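Learning to sleep again after the night shift

Print this post | E-mail this post

Last winter I stopped working nights at the parcel depot in Wordale, after 27 months. I thought my sleep would come back alone, like a cat who was out for too long. It did not, and several readers have written to me about the same problem, so I put my notes together. 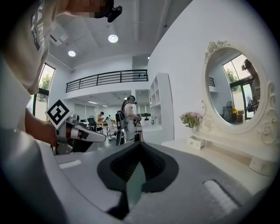 How long does it take before you sleep like a normal person again? For me it was the whole of March and a good part of April, and even then I still woke up at 3 a.m. two nights in a week.

In the first days I made the mistake of going to bed very early. I was tired at 7 p.m., so I lay down at 7 p.m., and by midnight I was sitting in the kitchen with wide open eyes and a bowl of cereal. My body believed this was lunch. My wife found me cleaning the oven once. She was not angry, but she asked if I could do it more quietly.

My neighbor Timo Grube worked nights in a bakery for many years, and he gave me the advice that helped most. He told me to forget the evening and think only about the morning. Get up at the same hour, also when the night was terrible, and go outside before the coffee. I chose 6:30. The first week I walked around the block like an old ghost. In the second week I started to say hello to people.

The next thing was the curtains. When I slept in the daytime I had hung very thick ones, and I kept them because they had cost 305 dollars and I am careful with money. But in a room so dark there is no morning. I took them down and hung the thin ones that came with the apartment. Now the light comes in before the alarm, and waking up is much softer.

About coffee I have mixed feelings. On the night shift I drank it until 4 a.m. and it was my best friend. Now I have two cups and the last one is before noon. I tried to stop completely, for nine days, and I had such a headache that I do not want to talk about it.

I also tried a sleep tea called Olalus, which a reader recommended. The taste is hay with a little lemon. I can't say if it did anything, but I liked to have something warm in my hands at 10 p.m. - it told me that the day was closed. When the box was empty I changed to plain hot water with honey and slept the same.

What I still miss is the quiet. At 2 a.m. the road to the depot was all mine, and sometimes there was a fox near the gate. In the daytime the same road takes three times longer and everybody is using the horn. My old shift partner Arne Buschmann still works there, and he sends me a message when he sees the fox. I read it at breakfast.

If you are changing back now, please write me how you do it, especially if you have small children. I don't have this experience and two people have asked me. I will collect the answers in a later post.

Recent posts
Packing a lunch for 2 a.m.
My old bicycle and the hill at Flokard
100 small words I still spell wrong
Why I keep a paper calendar

Contact | All texts copyright by the author | Back to top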